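Keep the Old Tower One More Year
4/7/25

When I moved to Vedwood, I had two suitcases and no computer. My neighbor gave me a desktop tower that was standing in his garage under a bag of grass seed. It was ugly and heavy, and I used it for my language course, for my taxes and for many long calls home. I paid nothing for it. Later I paid 16 dollars for more memory, and it felt like a new machine.

I tell this because last December our town changed the rules at the recycling yard on Huretti Road. Before, you could bring an old computer and leave it on a shelf, and another person could take it. Now everything with a plug goes directly into the big metal container, and the container goes to the shredder. The notice on the gate says this is safer and cleaner. I believe the people who wrote it had good intentions. I also believe they made a mistake, and I want to explain why I think so.

A desktop tower is one of the last things in the house that an ordinary person can still open. My phone is closed with glue. My laptop has screws of a kind I had never seen before, and under them there is more glue. But the side of a tower comes off, and then you look inside and you can understand almost all of it after one afternoon. The power supply is a metal box. The memory goes in long slots with small latches at the ends. The battery is a round coin, the same shape as the one in a kitchen scale, and when the clock of the computer is always wrong, this coin is the first thing I would change.

I learned these things at a repair evening in the back room of the Varma bookstore. I was afraid the first time. I thought that if I touched one wrong thing I would destroy it, and I held my hands behind my back like a child in a museum. After an hour I was pulling cables. 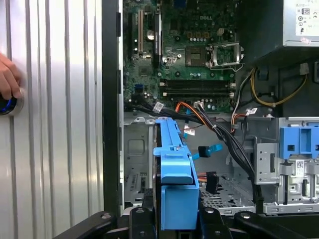 What surprised me most was how much in such a computer is still useful when the whole is called dead. The board may be fine while the power supply is not. The processor can be taken out of its socket and used in another machine of the same family. Even the cables have value, and I say this as a person who once drove to three stores for one SATA cable. A shredder does not know any of this. It makes small pieces of metal and plastic from a good part and a bad part in the same way.

People tell me that old computers are slow and use too much electricity. The first is often true and the second is sometimes true. I would not give an old tower to someone who edits movies. But a student who writes papers does not need a fast one, and neither does my aunt, who reads the news and plays cards. For them the price is the important thing. The cheapest new desktop in the Brorkex store on the highway costs 351 dollars, without the screen. For a family that came here recently this is a lot of money, and I remember very well how it was to count it.

There is also the question of the data, and here I agree with the town. An old disk can have bank letters on it, or photos of children. It should not stand on an open shelf where anyone can carry it away. But the disk is a separate part! It has two cables and usually a few screws. The yard could ask people to take the disk out at home, or do it at the counter, and shred only the disk. The rest of the computer remembers very little about you.

The other argument is space. The old shelf was always too full, I admit it. Some people left monitors as deep as an oven, and these stayed there until the rain came in. A shelf with a rule would be better — only complete towers, with the side panel on, for 50 days, and after this to the container. I would gladly help to write the sign, if someone corrects my grammar.

I do not think that every person must learn to repair a computer. My husband has no interest in it and he is a happy man. I only ask that the town does not decide for all of us that a machine is finished on the day when its owner is tired of it. Sometimes it needs new memory, sometimes only a brush for the dust, and sometimes it really is finished, and then its parts can go into one that is not.

The tower from my neighbor is now under the desk of my niece. The fan is loud. She puts on headphones and does her homework on it.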